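Products > Tables and benches > Clolberg > White top

Clolberg work table, plain white top

The Clolberg is our most simple table, and it is the one we are asked for the most. It has a flat white top, four legs and nothing else. There is no drawer, no shelf and no printed lines. People use it for sewing patterns, for sorting papers, for wrapping parcels and for all kinds of small hand work where it is good to see every little piece in front of you.

The white is a soft white with a dull finish. When we began to make this table we tried a shiny top first, and it was very beautiful in the showroom, but under a ceiling lamp it gave a bright spot exactly where you want to look. Châu Vi, who was then cutting patterns at the bench all day, asked us to change it, and we did. Please know that the colour is a little different from one batch to another. If you would like two tables to stand side by side, order them together and write this in the notes.

Size and material

The top is 18 mm thick and the edges are slightly rounded, so your forearms can rest there for a long time. We make the Clolberg in two lengths, 120 cm and 160 cm. Both are 75 cm deep. The legs are steel and are fixed with screws from below, so no screw heads come through the top. Each leg has a foot which you can turn by hand if your floor is not even.

The height is 74 cm for the sitting version. For the standing version please choose the long legs, which are called Stöckli legs in our list. They cost a little more and they are delivered in a separate box.
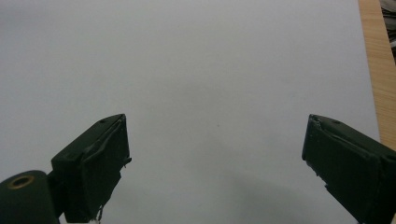
Pencil marks go away with a normal soft eraser. For ink you need warm water with a drop of dish soap, and it is better not to wait until the next morning. Please do not use scouring powder or the rough side of the sponge. They make the surface dull in one place, and later this place will collect dirt faster than the rest. A hot iron or a pan should never stand directly on the top. Sawsan Ghanem in our workshop tests every batch with coffee, red ink and turmeric, and turmeric is still the one that wins -- if you dye fabric at home, put a cover on the table.

Cutting on the top is possible only with a mat underneath. The knife will go through the white layer, and we cannot repair it. We can send you a new top without legs if this happens.

Putting it together

You will need one person to build the table and two persons to turn it over. Lay the top with the white side down on a blanket, screw in the legs, and tighten them only when all are in place. The key is in the bag with the screws. After the first month please tighten them again.

Price and delivery

The 160 cm table with sitting legs is $639, delivery not included. We have now sold nearly 3,000 of these tables, and the spare parts for the older ones are the same as for the new. Orders in August take longer than usual, as many schools and studios buy at the same time.

A sample piece of the top can be posted to you without charge. For this, or for a length which is not in the list, write to Cúc Vương at the order desk and give your postcode and the version you are thinking of.

Page updated 2019-05-16

Related items
Clolberg spare top, 120 cm
Clolberg spare top, 160 cm
Stöckli long legs, set of 4
Drudetti cutting mat, grey
Kikska clamp lamp
Kikska table cover, washable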